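**Plernis** is a hand-held gripper sold in pairs by the firm Grostham. An operator holds one gripper in each hand and does an ordinary chore, and the recorded motion is later used to train a robot arm. Each gripper carries a white cube printed with black square codes, which cameras use to work out where the hand is.

## Comparison trial

The best-known test is a comparison with the Prosorent gripper, run by Chantal Carrier and Asif Yousafzai and published on 22 June 2022. Its main task was wiping a bowl with a sponge at a washbasin, one gripper on each. Carrier and Yousafzai collected 2981 recordings, but the headline table rests on only 100 per gripper – the report does not say how these were picked.
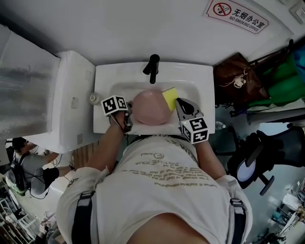

Grostham has quoted the result as proof that Plernis is the better tool for wet work. The report itself is more careful. It gives Plernis a small lead in tracking and no clear lead in grip, and it notes that only 2 operators took part, both of whom had used Plernis before.

## Criticism

Mervin Dufour has argued that the trial measured practice more than hardware. He also objected that recordings with a hidden marker cube were dropped before scoring, a step that would favor whichever gripper lost tracking more often. Darlene Perron asked for the raw files in January of the next year. No repeat of the trial by an outside group has been published, and claims about how well the recordings carry over to a robot arm remain untested.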